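Repair Records Belong With the Machine

By Selina Trummer
1 February 2018

An office that replaces a desktop computer usually keeps the invoice. It seldom keeps a record of what was done to the old one during its service life: which memory module was swapped, when the power supply was changed, whether a fault was found or only suspected. My position is that this record should travel with the hardware, and that a purchaser of used equipment should refuse to pay full price without it. 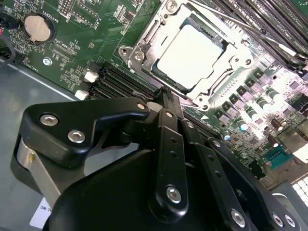
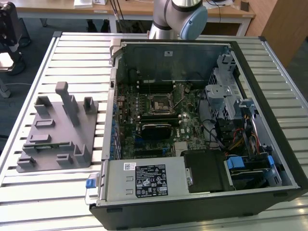
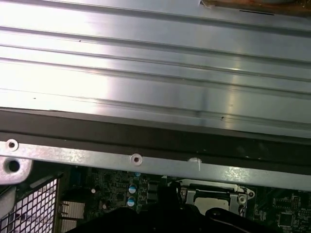 What the resale market measures now

Used desktops are priced on four attributes: processor model, memory size, storage size and cosmetic grade. The first three can be read from the firmware in under a minute. The fourth is a matter of opinion. None of them predicts how long the unit will run.

I spent most of last year on purchasing for Masilela, a training provider that buys retired office machines in lots. We took in almost 2,000 units from two resellers, Siltel and Erkell. Siltel supplied a one-page service sheet for 400 of its units. The rest came with a grade letter and a serial number.

The documented units were easier to deploy. Lok-yiu Tsai ran intake testing and could skip the long memory test on any machine whose modules had already been tested and dated. On undocumented units the full test was run every time. The labor cost of that test exceeded the discount we had negotiated for buying without paperwork.

The objection from resellers

Ka-ming Pan of Erkell put the counterargument to me plainly. A service sheet takes a technician nine minutes to complete, and buyers do not ask for it. A sheet also creates liability. If it states that a board was inspected and the board fails in June, the buyer will want a refund.

The first point is correct and should be answered with money. A buyer who wants records should offer a fixed premium for them, stated in the purchase order. The second point is weaker. A sheet that lists dates, part numbers and test results makes no promise about the future. Liability comes from words such as "certified" and "refurbished to original standard," and resellers already print those on the box.

What a useful sheet contains

Most service forms are too long. The one Siu-fong Kwok drafted for us ran to three pages and was never filled in past the first. A workable sheet needs the serial number, the parts replaced, the date of each replacement, the tests run with their duration, and any fault left open. The last field matters most. A noisy fan or a dead front port is acceptable in a training room if it is known in advance, and a technician should be able to report one without lowering the grade.

The sheet should be paper, in a sleeve fixed inside the side panel. A database depends on the seller staying in business and on the buyer having a login. Pullerura, the inventory service we used, changed its export format twice in one year, and 900 of our records had to be matched again by hand. The paper sheets needed no conversion.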